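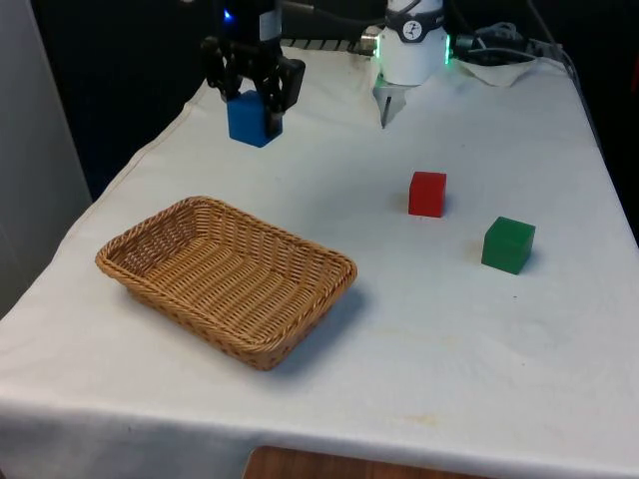
Search this blog
Go

July 16, 2018
Posted by Lụa Kim

I have fallen completely in love with colored blocks this summer and I don't care who knows it. Plain old cubes! Red ones, blue ones, the kind with no letters and no pictures on the sides, so they can be anything you want them to be. I must have owned a set when I was little, but I have no memory of it, so I'm making up for lost time now.

It started in March, when my friend Hường Đàm was clearing out her hall closet and handed me a bag of cubes that her daughter Hà had outgrown. Hà is ten now and very much over blocks (she's all about card tricks). I took them home thinking I'd put them away for when my nephews visit, and then I had them out on the dining table that same night, sorting by color with a cup of tea going cold next to me.

So, a few things I've learned, for anybody else who likes this sort of thing.

A basket beats a bin. I had mine in a clear plastic tub with a snap lid for a while and never once wanted to open it. Then I switched to wicker, shallow and rectangular, and what a difference! You can see everything that's in it, small hands can reach the bottom, and it looks nice enough to leave out when company comes. I've since bought a second one the same size from a little shop called Hinero – they do mostly garden things, but there's a shelf of baskets at the back, and I could spend an hour there. Go for a rolled rim if you can find one. The cheaper ones I tried had pokey ends of cane that snagged my sweaters.

Put a cloth down. White is my favorite because the colors just sing on it, and a blue cube on a white tablecloth is about the most cheerful thing I can think of. It also cuts the noise way down, and if you've ever had two boys tipping blocks onto a bare table at six in the morning you'll know why I bring that up. Mine is an old cotton one that goes in the wash with the towels.

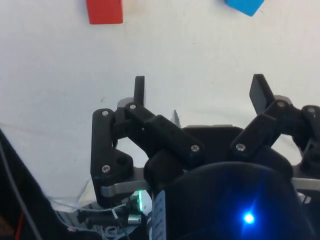
Bare table has its place too, though. Cubes slide better on a smooth top, and sliding is half of the games we play. Our current favorite is one Hường made up called Castberg. Red is the castle and blue is the iceberg, and you take turns pushing a cube toward the other person's side, one finger only, and if the castle touches the iceberg you have to start over. There are more rules than that, but they change every time and I've stopped trying to write them down. My older nephew keeps a running score in a notebook. Last I heard he was at 196 and I was at something too sad to print.

A white tabletop does show every mark, I'll give you that. I go over mine with a damp cloth and a bit of baking soda, and the light brown tea rings mostly come up if I catch them early. The ones I don't catch early are just part of the table now.

For cleaning the blocks themselves I use warm water with a drop of dish soap, then spread them on a towel by the window. Don't soak painted wood. I did that with 6 of them and the corners went fuzzy, so those live in the garden box.

Next on my wish list is the big Flurorgate set, the one with 1,000 pieces in it, and yes I know that's ridiculous for a grown woman with a small apartment. I've already measured the shelf under the window. Two more baskets would fit if I moved the cookbooks, and I'm not that attached to the cookbooks.

If you have a block game that works for two people, please send it my way! I'd love to try some new ones before the boys come back in August.

Contact: use the form on the About page | © 2018 Lụa Kim | Back to top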